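4. Results and Discussion

4.1 Peat surface reflectance and summer soil temperature

Albedo first, then heat. The two drained plots at Negash stayed darker than the undrained ones all season, and the gap widened after the January rains stopped. No surprise there. What we did not expect was how little of that showed up in the soil temperature at depth. Surface sensors ran hot in the afternoon, the buried ones hardly moved. Peat is a poor conductor when dry, so the top layer acts like a lid - warm on the outside, cool below. Earlier work on northern bogs has said much the same, and our tropical upland site seems to follow it, at least for the months we covered.

Bare plots and sedge plots behaved differently. Sedge shades the surface and also keeps pumping water out of it, and those two effects pull in opposite directions. At midday shade wins. By late afternoon it is less clear, and on cloudy days we could not separate them at all. We tried splitting the record by cloud cover but the sky camera lost 9 days to a failed battery and the remaining set was thin. Reported anyway in Table 3, with the gaps marked.

4.2 Water table

The water table is the variable that matters most here. When it sat near the surface, carbon dioxide release was low and methane release was high. When it dropped, the reverse. Nothing new in the direction of the change. The timing is more interesting. Carbon dioxide responded within a day or so of a drop, methane took much longer to fall off, and for a while both were high together. That overlap is missing from most of the simple models, which switch from one gas to the other as if someone had thrown a lever.

Site elevation is 2630 m, so nights are cold, and cold nights slow down everything microbial. We think this streches the overlap period compared with lowland peat. We have no lowland control so this stays a guess. Tuhumury's chambers at the lower Rullora site would be the obvious comparison, but they were placed on burned ground and the burn history is not the same.

Chambers were sampled every 60 minutes during the intensive runs and once a day otherwise. Daily sampling missed most of the short bursts of methane that follow a pressure drop. Totals from the daily record should be read as low estimates. We did not correct for this. A correction based on air pressure was tried, worked fine for one plot, made the other plots worse, and was dropped.

4.3 Net effect on warming

Putting the pieces together. A drained plot reflects less sunlight, loses more carbon dioxide, loses less methane. An undrained plot is the opposite on all counts. Whether rewetting cools or warms depends on the time window. Over a short window methane dominates and rewetting looks bad. Over a long one the carbon dioxide savings pile up and rewetting looks good. The crossover in our data comes late, later than the value used in the Bimitz land-use tool, mostly because of the slow methane decline described above.

Reflectance shifts the crossover only slightly. We had hoped it would do more. Wet peat is dark too, a point that gets lost when drained sites are compared with snow-covered northern ones. Without snow there is not much brightness to gain or lose, and the vegetation decides most of it. 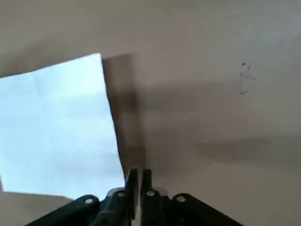

Figure 4. Tabletop with a blank sheet of paper.

The weak role of reflectance also means that the choice of plant cover after rewetting should be made on other grounds, such as how fast the plants lay down new peat. Mosses are slow at this altitude. Sedges are quicker but their hollow stems vent methane straight past the layer of soil where it would otherwise be consumed. In the Vetside transplant plots, where sedge was cut back, methane fell and then recovered as the stems regrew. Cutting is labor and we would not recommend it beyond small plots.

4.4 Limits

One site, one and a half seasons. Soil moisture probes drifted and were reset twice; the offset was removed by hand. Rainfall came from a single gauge at 700 m distance from the plots, and local showers up here can easily miss one and hit the other. Two of the drained plots share a ditch, so they are not truly independent, and the error bars in Figure 3 are probaly too narrow for that reason.

Dissolved carbon leaving through the ditches was not measured at all. In lowland sites it can be a real share of the budget. We would expect it to be largest in the first weeks after heavy rain, when the ditch water runs brown, and a weekly bottle sample at the outlet would have been enough to get a first number. Planned for the next season, along with a second rain gauge and a lowland pair for the chambers.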